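Theresia Bachmann has been mending other people's clothes in Grotham for 13 years. Her shop is one room behind the bakery, with a counter, two sewing machines and a rail of finished work along the back. I went to see her in August, a quiet month for her, when people are away and the school uniforms have not yet started to arrive.

She trained as a pattern cutter at Zaugg, which made work trousers and overalls until it closed its cutting room. She was there when the last orders went out. "I had a month's notice and no plan," she says. "My sister wanted a zip replaced, then her neighbour wanted one. I did them at home in the evenings and after a while I had enough to pay rent on a place."

Most of what comes in is dull, and she prefers it that way. Hems, zips, worn pockets, trousers gone at the inside leg. She does very few wedding dresses and would like to do fewer. A hem takes her 40 minutes if she includes unpicking the old one and pressing, and she charges the same for it whether the trousers cost a lot or came from a charity shop.

"People apologise for bringing in cheap things," she says. "They put it on the counter and say it's probably not worth it. I tell them what it will cost and they can decide. I don't have an opinion on what anyone should keep."

She does have opinions on fabric. Stretch cotton annoys her most. Once the elastic in it has gone there is nothing firm to sew into, and a patch will pull away at the edges within a few washes. She turns that kind of job down about as often as she takes it.
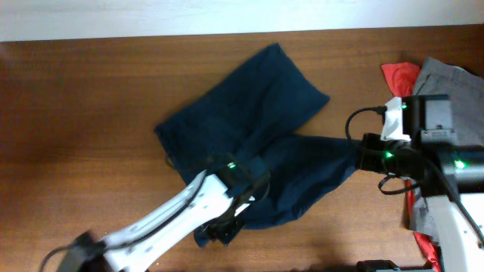 Old linen she will always take, and wool, which she says forgives nearly everything. She darns by hand and keeps the yarn in biscuit tins, sorted by weight and then by colour. Her thread comes from Hetari, a small wholesaler that sells to the trade and will send out single reels. When I visited she was waiting for a delivery of greys. "You would think grey is grey. I have 144 reels on that wall and I still couldn't match a coat last week."

Her landlord is Ludger Bauerfeind, who also owns the bakery. He told me he had been unsure about a mending shop and offered her a six-month lease to start with. "I thought she'd be gone by spring," he said. "Now I have people coming in for bread while they wait for their trousers." He has put the rent up once. Bachmann thinks that is fair, though she would like him to see to the back window, which has not closed properly since the winter before last.

Two years ago she began teaching an evening class at Zitidden, the adult education centre on the far side of the river. It starts at 7 and runs for 2 hours. Everyone brings something of their own to repair. She does not use practice squares, as she found people lost interest in them by the second evening.

"They want to go home with a thing that's fixed," she says. "It might look terrible. The first button everyone sews on is far too tight, there's no room for the cloth underneath. So we cut it off and do it again with a matchstick under it."

I asked whether the class takes work away from the shop. She said it had brought in more. Several former students now do their own buttons and hems and bring her the harder jobs, linings mostly, which she charges more for.

She has been asked to take on an apprentice and has said no for now. The room is too small for a third machine, and she is not sure she would be patient with someone all day – an evening is different. Her own teacher at Zaugg hardly spoke. "She would just hand it back to you. You had to work out what was wrong with it."

The shop is open in the mornings and closes at 1. Afternoons are for sewing, with the door locked and the radio on.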